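Nidon Pair – hand-held grippers for chore recording
Sold by Ukix

Price: 2,000 for the pair, cables included
Weight: 171 g left, 169 g right (I put them both on the kitchen scale, and yes, they really do differ by 2 grams)
Color: black, with white mounting plates

So can a machine unpack your shopping yet?

I get this one in my inbox more than any other question, usually from people who'd love to hand over the groceries and the laundry and never think about them again. My short answer is "some of it, slowly, if you set the table up nicely." My long answer is the rest of this page! I sell the Nidon Pair to people who want to show a robot how a chore is done, so I'm hardly neutral, but I also have to take the phone calls when somebody expects too much.

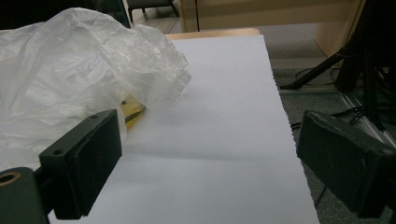
Bags are where I'd tell anyone to look first if they want to know how far along we are. A mug has a handle and a rim and it stays a mug. A thin plastic bag is a different shape every time you nudge it, and light goes through it and bounces off it at the same time. Even with something as bright as yellow under the film, all you get is a muted patch, and those shiny highlights along the creases make it worse. You and I just reach in and feel around. A policy trained on a few tidy demos will happily pinch a fold of plastic and think it's got hold of the thing inside (Sowmya Pillai, who tests for us, calls this "catching air").

My own scorecard as of December:

Picking a rigid item off a bare table – yes, I'd trust it.
Putting that item into a tray – yes, mostly.
Folding a towel – slow, and you may want to refold it.
Getting a bottle out of a shopping bag – on a good day.
Tying the bag shut afterward – no, please don't buy anything for this.

Shop-floor work looks better, mainly for the boring reason that parts arrive the same way each time. Miklós Orbán runs the packing benches at Kandasamy and he's comfortable leaving a cell to load trays by itself over lunch. Loose bags he still gives to people.

What you do with the Pair

You hold one in each hand and do the chore yourself, with the jaws doing the touching. It feels clumsy for the first hour and then it doesn't. For bag work I like one gripper steadying the side near the bottle while the other comes in from the opposite side, with a shallow white tray set down right beside the bag so there isn't much of a carry. The cables run back toward you and off the near edge of the table, and a little clip partway along each one helps keep things orderly.

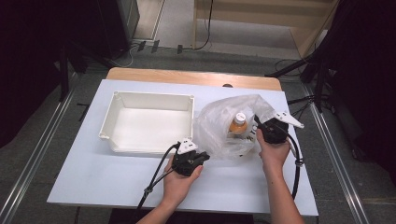

What customers say

"We bought a second pair after a month. The pads scuff, but they keep gripping." – Jayanthi Sundaram, Josallow

"Good jaws. I wish the cables were longer and I've told them so twice." – Aatos Miettinen

(He has. Longer cables are on the list – I don't have a date yet.)

Before you order

The Pair records what your hands do. It won't do your chores, and it doesn't come with a robot arm or a trained model. Spare pads are sold separately, and if you're working with a lot of cardboard I'd get a set right away. Returns are fine as long as the mounting plates haven't been drilled. Questions about fit go to Sowmya Nadar at Ukix, who answers faster than I do, especially before 10 a.m.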